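Search this site Search Go

Against the Open Calendar

Every few years somebody comes back from a conference with the idea that our meetings would be fine if only we could see each other's calendars. This time it was Ákos Pap, and this time he had slides. By the end of November all 461 of us had been switched over. Anyone can look at anyone's week, and anyone can drop a meeting into any white space they find there. The plan, which runs to 2034 and has a cover page, calls this "shared time."

I have been sceptical of the thing from the start and three months of it have not softened me.

Start with the claim that it saves effort. The old way of setting up a meeting was a small nuisance. You wrote to someone, they wrote back, you settled on a time. In those two or three messages a lot got decided. Sometimes you found out that the question could be answered right there. Sometimes the other person told you that you really wanted Delali Sarpong, who had done the same work the year before. The nuisance was a filter, and we have removed it and are now surprised at what comes through.

I kept all my invitations from the first month. There were 216. I wouldn't have guessed half that. Plenty of them had no description at all, only a title such as "Sync" or "Touch base" or, my favorite, "Milov," which is the name of a project I left before the carpet was changed. I accepted it out of curiosity. Four people came. None of them had set it up, and the person who had was on leave.
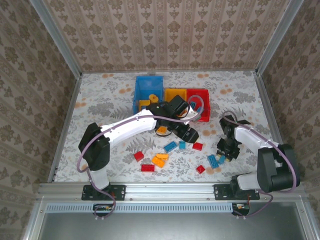 Two robot arms over scattered toy bricks

Supporters tell me the answer is to block out my own time. Put in a fake appointment, they say, and label it "focus." I find this advice strange. If the system only works when people lie to it, then what we have is the old system with an extra chore. And the lies get found out. Kwame Amissah blocked off his mornings for writing, and within two weeks people were writing to ask whether his focus time was "real focus time" or could be moved. So he was back to answering messages about his availability, except that now he had to defend it as well.

Then there is the matter of who gets looked at. In theory the calendars are open in every direction. In practice I have never seen a junior person put a meeting into a director's afternoon, and I doubt I will. The openness runs downhill. Cecilia Frimpong made this point when the plan was first passed around, in a comment that got a thumbs-up and no reply. She said that a white space on a manager's calendar is read as thinking, while a white space on an assistant's calendar is read as room. I would like to see anyone argue with her.

I have heard about Laltard, too. Everyone who defends the open calendar brings up Laltard, where they did it first and where people are supposed to love it. I asked for numbers and was sent a newsletter. It had a quote from a vice president and a drawing of a clock. Perhaps people there do love it. They also have a much smaller office, all on one floor, where you can see whether a person is busy by lifting your head. I don't think their experience tells us much about ours.

To be fair to the other side, some of what they complain about was true. It used to take forever to get six people into a room. Senad Kovačević once spent most of a spring trying to arrange a budget review, and by the time it happened the budget had been spent. If the open calendar were used for that sort of meeting only, the big slow ones with too many names on them, I would sign up without a murmur. That was how it was described to us at the beginning, and somewhere between the description and the launch the limit fell out.

What bothers me most is how hard it has become to say any of this without sounding as if I have something to hide. "Why wouldn't you want people to see your calendar?" is a question that comes with its own answer attached. I don't want it for the same reason I don't want people reading my shopping list. There is nothing on it. It is still mine.

So I have a modest request for whoever writes the next version of the plan. Let people see that a time is taken or free, and leave it there. Make the sender write two sentences on what the meeting is for before the invitation will go out. Let a refusal stand without a reason. None of it needs new software, and all of it could be tried on one department for a month. I volunteer ours. My mornings are free, as you can all see.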